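# Gute Demos aufnehmen mit zwei Handgreifern

Wer einer Policy das Einräumen von Schuhen beibringen will, braucht vor allem eins: saubere Demonstrationen. Und das Schöne an Handgreifern ist ja, dass man sofort loslegen kann, ganz ohne Teleoperation! Wir nehmen damit unseren Datensatz »Furnival« auf, und ich bin nach jeder Session wieder begeistert, wie schnell man in den Rhythmus kommt.

## 1. Ausgangsposition

Beide Greifer in die Hand nehmen, Finger zur Tischmitte, Kabel nach außen führen. Dann 2 Sekunden stillhalten, damit der Start jeder Episode später leicht zu finden ist.

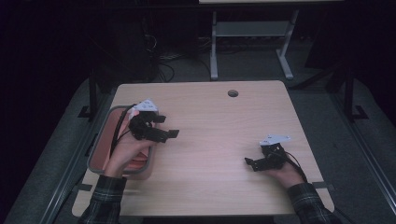
Die Ellbogen bleiben locker (nach einer halben Stunde dankt es euch die Schulter). Wenn ein Kabel spannt, brecht lieber ab und startet neu. Eine ruckelige Episode kostet beim Sichten mehr Zeit, als eine neue aufzunehmen.

## 2. Anfahren und greifen

- Greifer schon auf Abstand öffnen, nicht erst am Schuh
- ruhig und in einem Zug heranfahren
- schließen, kurz warten, dann heben
- nach dem Ablegen zurück in die Ausgangsposition

Der Schuh soll dabei jedes Mal anders liegen: aufrecht, auf der Seite, Spitze links, Spitze rechts. Gerade die schrägen Lagen sind Gold wert! Chelsea Lambert hat bei uns durchgesetzt, dass wir nach 16 Episoden die Lage komplett neu mischen, und seitdem kommt das Modell mit ungewohnten Startposen viel besser klar.

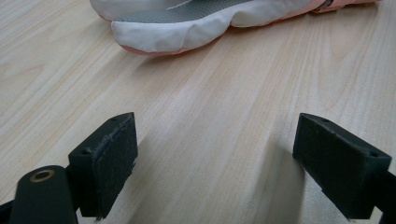
*Sneaker in Seitenlage, Finger offen, aus Sicht der Greiferkamera*

## 3. Sichten

Schaut euch die Aufnahmen noch am selben Tag an. Raus fliegt alles, wo die Hand zögert oder der Schuh beim Anheben wegrutscht. Von 35 Episoden am Donnerstag haben wir 19 behalten, das klingt streng, aber das Training lief damit deutlich runder als mit dem kompletten Stapel.

Korrekturgriffe dürfen übrigens drinbleiben, wenn sie zügig sind. Legt sie in einen eigenen Ordner, dann könnt ihr später mit und ohne trainieren und vergleichen. Viel Spaß beim Aufnehmen!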